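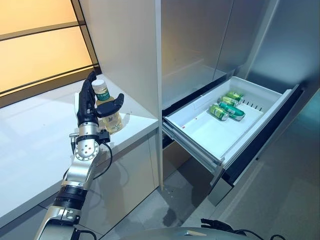

ok so paint thread. been going round the design fair since 9 and my feet are gone. first thing, green is everywhere but not the green you think. Sage is over. Everybody had sage last year, I had sage, my sister has sage. What I kept seeing is a thin pale yellow-green, same as the drink in that bottle, on ceilings of all places. On a ceiling it looks great. On four walls it looks like you're coming down with something.

2/ Drellow had the best stand for it. Whole hallway, yellow-green ceiling, walls a kind of dirty oat, dark brown doors. Low light. I went through it twice

3/ asked Cadi Bowen on the stand what the ceiling color is called and she said it hasn't got a name yet, just a number. Out in September she thinks. Will post when I know

4/ Tile. Small is back. Like really small, thumbnail size, laid right up over the edge of the tub. Okonkwo doing it in a chalky red with grout to match. Matching grout is the whole trick imo, white grout and it's a pizza place

5/ price on those is $90 a square foot so. lol. not for me

6/ Brass: still here, but dull. Brushed, brown, a bit sad looking. Saw hardly any shiny stuff. if you bought shiny two years ago sit tight

7/ went to the Tomos Ellis talk on curtains instead of blinds in kitchens. Not convinced!! Mine would smell of onions by the weekend. But the cafe curtain on a skinny rod, half way up the window, ok yes, that I would do

8/ someone asked about sofas. Low, deep, no legs showing. Ika has one in rust corduroy that I sat in for 10 minutes and did not want to leave. Could not get out of it gracefully either. $800 for the footstool ALONE

9/ things I'm sick of: fluted everything, arches painted on walls, bouclé. Still loads of bouclé

10/ lunch now, then wallpaper hall. Morven MacKinnon says theres a scalloped border thing on the upper level thats worth the stairs. Her taste is better than mine so going

11/ border is good. buying the border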